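Speaker Notes: Photographing the High Country in Low Season
Guadalupe Trujillo, Lorkton Travel and Nature Society
Monday, October 5, 2026

Slide 1. Welcome the members and guests. Thank the Oltwood Public Library for the use of the hall. State that the talk runs in two parts, with questions held until the end.

Slide 2. The Quezada Valley lies 64 miles north of Oltwood. Most visitors arrive in July, when the road is open to the upper lake and the parking areas fill before breakfast. The Society's field trips are now scheduled for late fall. Mention that lodging at Gatidum stays open all year, although the dining room closes on weeknights.

Slide 3. Light. In the valley the sun clears the east ridge late in the morning and leaves the floor by midafternoon. Members should plan for over four hours of direct light on a clear day. The falls face south and receive light for most of that period. The canyon below the bridge receives none, and a tripod is required there.

Slide 4. Weather. Read the road notice aloud. Chains must be carried past the ranger station even when the pavement is bare. Pause for the map.
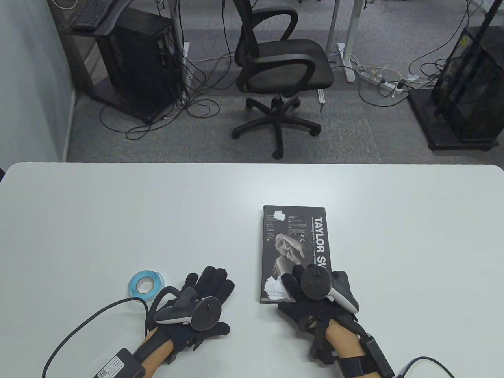

Equipment and Preparation

Slide 5. Batteries lose charge quickly in the cold. Members are advised to carry spares in an inside pocket and to change them before the walk to the falls. A camera brought in from the cold should remain in its closed bag until it reaches room temperature.

Slide 6. Exposure on snow. The meter will tend to render snow gray. Recommend adding one stop and checking the histogram. Show the two versions of the Gatidum barn and allow time for the audience to compare them.

Slide 7. Wildlife. Elk come down to the river meadow at dusk. Park rules require visitors to stay on the marked path, and the Society asks its members to leave the meadow if the herd begins to move. A long lens is preferred. Calls and bait are prohibited on all Society trips.

Slide 8. Trip details. The next outing is limited to 13 participants. The vans leave the Lorkton depot at 7 a.m. Registration forms are on the table by the door and should be returned to the front desk before the close of the evening.

Take questions. Lights up.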